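Ticket: Wipe-down routine stops short of table edge in sim
Project: Elleck household chores
Component: arm control / table tasks
Priority: Medium
Status: Open, waiting on vendor

Reported behaviour
The table-clearing and wiping task passes in the Arnberg test room but fails in the Bragança room. The arm moves out over the table, opens the gripper, then holds position until the 60 second timeout. No collision is logged. Same build, same task file, same cloth model.

Steps to reproduce
1. Load the Bragança room with default lighting.
2. Start the wipe task from the home pose.
3. Wait for the approach move to finish.
4. Watch the planner log. It repeats "no valid contact patch" until timeout.

Expected
Gripper closes on the cloth and the first stroke starts within 8 seconds.

Log, first entry
Ran the task 30 times overnight. All runs stopped at the same point. Changed the random seed, no difference. Rolled the Tranix driver back one version, no difference, so I've put the current one back.

Second entry
Turned shadows off in the renderer and the task got as far as the first stroke on most runs. With shadows back on it fails again. My guess is the surface segmentation is reading the gripper's own shadow as a break in the tabletop – the planner then decides there isn't enough clear table to work on.
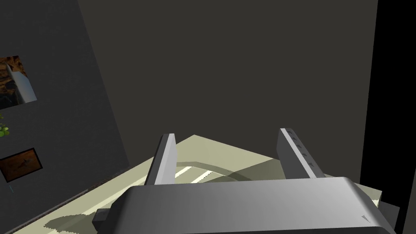
Raising the minimum patch size made it worse. Lowering it let the arm start, but the planned strokes ran past the table edge, and I don't want that going anywhere near the real arm.

Third entry
Retrained the segmentation with 3000 extra renders, light direction varied. Better, though it still times out when the light is behind the arm. Tranix support have asked for the depth logs. Sent Sunday.

Workaround
Use depth only for the table mask and ignore colour. Slower, and it misses thin items like paper or a flat cloth, so someone has to put the cloth in the gripper by hand. For the demo that's acceptable. For a kitchen it isn't, as a person could have wiped the table in that time.

Still to do
- Mask the gripper's shadow using the known arm pose
- Rerun Arnberg to check for regressions
- Leave the "wipe table" chore marked as not ready on the Elleck feature list until both rooms pass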